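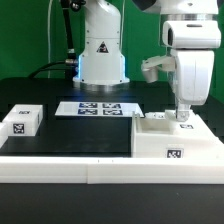 Up at six, couldn't sleep, May mornings are too bright for my curtains. Toast, no marmalade left, then the bus to Zustow with the bag on my knees and a man opposite eating crisps at seven in the morning (prawn cocktail!).

It was a box day again. I've had white boxes on the brain all week and I even dreamt about them, great thick-walled things with no lids that I kept trying to put my socks in. I do like them though. There's something very pleasing about white on that black table top, it's like setting out a posh tea. The flat tray with its four patterned squares is my favourite, two by two and so neat that I keep wanting to play a board game on it. I wiped down the end of the bench before starting and found my missing pencil behind the kettle, which I've been blaming on everyone since Easter.

The parts list from MacKinnon has reached 3,722 lines and I was meant to check as far as 938 before lunch. I got nearly there. Then I lost my place because the phone went, and it was Fakach wanting to know if we'd had the delivery, and we hadn't, and they said we had, and so on for ages. Cold soup after that.

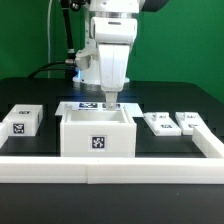
I still think the bigger box is the better of the pair. Good square walls, you feel you could keep bulbs in it, or all the string I've got in the drawer at home. The smaller one is sweet but I can't think what I'd do with it - paper clips? Rubber bands? I've asked if I can have one when they're finished with and got a sort of maybe. I'd put it on the landing windowsill, only I'd want it without the pattern on.

Spent a silly amount of the afternoon fussing about marks. Pale grey things show everything, I don't know why anyone ever buys a pale sofa.

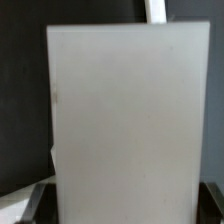
There's a little tan smudge down the side edge of the big panel and it bothers me far more than it should. A couple of specks on the front too, though those are tiny. I'm going to take in the soft cloths from under the sink tomorrow, and the Zostico spray if there's any left, and have a go at it before anybody else is in.

Home by half six. Beans, a bath, two chapters of the library book, which is overdue. Must ring about the gutter.

Contact | Copyright, all rights reserved | Back to top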